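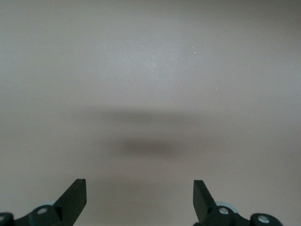 In Defense of the Long Way Home

When I moved to Clarkley, the first thing my new neighbors told me was to take the highway to work. It saves you three minutes, they said, and they were right, because I tried it for a whole December and sure enough, I was home in time to hear the kettle before the news came on. Then one evening there was an accident near the Ferden exit and I went the old way, past the feed store and over the creek, and I have hardly been on the highway since.

I know how this sounds. Gas isn't cheap, and I'm lucky to have a job that lets me out while there's still a little light in the sky. I don't want to scold anybody who has kids waiting at daycare and supper to get on the table! But I do think we've let our phones talk us into believing that the fastest road is the right one every single time, and that a few minutes saved are always worth having, when most of us (me included) spend them standing in the kitchen reading about people we don't know.

The old road goes through Sayegh, where the speed limit drops to 40 and the school zone drops it again, and you learn things at that speed. I know which porch gets its lights up first and leaves them up longest. I know the bakery puts the day-old rolls out by the door after five, and I've bought far too many of them. A man on the corner has been rebuilding the same stone wall for 2 years, and we wave at each other now – we've never spoken, but I'd notice if he weren't there, and I like to think he'd notice me.

The county wants to close the creek bridge and send everyone around by the highway. I've read the notice twice, and it talks about traffic counts and travel times and says very little about the folks who live along that road and would see a lot fewer cars slow down to wave. I hope they'll fix the bridge instead. I'll be at the meeting to say so, and I expect I'll be a few minutes late, coming the way I come.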